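Joscombe sticker appeal opens for children's hospice fund

The Joscombe sticker appeal opens in October 2025 and will run for 10 weeks. Proceeds go to the Lillevska Fund, which pays for overnight rooms for parents whose children are being treated away from home.

Sheets cost £2 each and will be sold at 82 shops in the district, including all branches of the bakery chain Bonton. Of each £2, £1.64 goes to the fund and the remainder covers printing and delivery. Shops taking part do not keep a share. Last year's appeal used wristbands, which cost more to make and left a smaller sum per sale.

Bonton will match the first £100 taken at each of its branches. Matched sums are worked out from till records at the end of the appeal and paid in a single transfer the following April. Cash placed in counter tins is recorded separately and is not matched.

Dal Bello, the printing firm, is supplying the sheets at cost. Designs were chosen from entries sent in by local schools and art groups. The adhesive can be peeled from painted metal, glass and most hard plastics, but the firm advises against use on wallpaper or unsealed wood.
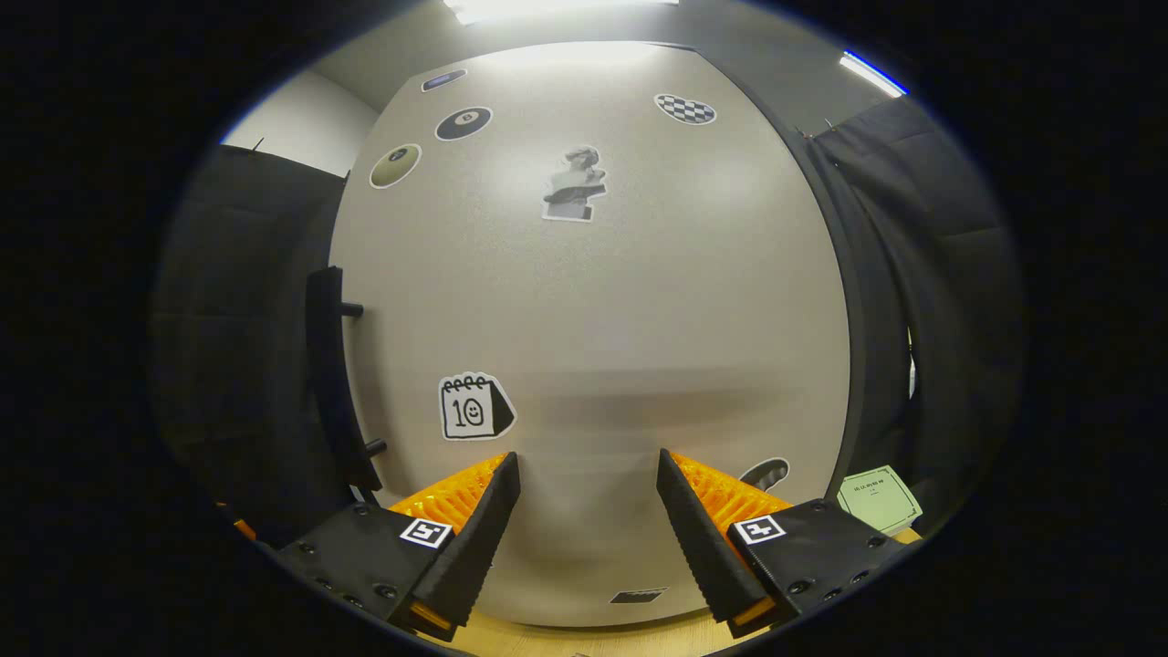 Schools may order in packs of 100 sheets on sale or return. Unsold sheets must be sent back complete, as part-used sheets are charged in full. Orders placed after the fourth week may take up to six working days to arrive.

Nele Groen, who manages the appeal, said the target had been set at the cost of keeping two rooms open for a year. Any amount above that will be held for repairs to the heating in the older building. Totals will be posted on the appeal page every second week, with online gifts listed apart from shop sales.

Order forms are available from the Joscombe appeal office.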